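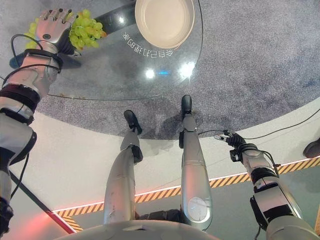
Green grapes at the round glass table, with a cream-coloured plate on the glass.

Fruit at the Table: Gallery

The Window gallery is published by the Ziltgate Centre for Domestic Studies and is devoted to the ordinary business of the home: laying, serving, clearing and putting away. The present page is concerned with table grapes and the surfaces on which they are served. It accompanies the section on fresh fruit in the Centre's household handbook, which was revised in July and now runs to 240 pages.

Glass-topped tables remain popular in smaller reception rooms. They admit light, they show the carpet beneath, and they make a modest room appear larger. They also show every fingermark. The table in the first picture carries a line of white Chinese characters printed along the curve of the glass. Printed lettering of this kind should be wiped gently with a soft damp cloth and never scraped. Plates should be lifted into place and not slid, particularly where the underside of the rim or foot is unglazed.

Grapes are best served by the bunch. A whole bunch keeps its shape on the plate, and guests may take a small sprig without handling the remainder — grape scissors are helpful but by no means necessary. The Centre recommends that fruit be rinsed shortly before serving, drained well and brought to the table on a plate with a raised rim, so that loose berries do not roll.

Pale bunches are rarely uniform in colour. An amber or reddish blush on a few berries is common in green varieties and is no cause for discarding them. Soft, split or leaking berries should be removed before the plate is laid. 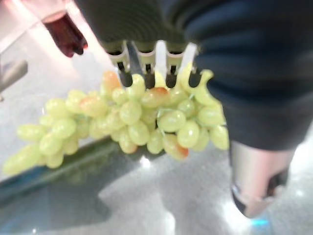
Els Bakker writes that in her household the blushed berries are always taken first, and that she would serve a pale bunch at room temperature, having found that an hour out of the refrigerator does more for the flavour than any choice of plate.

Pale green grapes, several of them tinged with orange, over a light grey speckled background.

Further notes on serving fruit, including soft fruit and stone fruit, may be found in chapter 5 of the handbook. Remarks from readers are welcome and may be addressed to Uyên Võ at the Centre.

Page last revised 11th January.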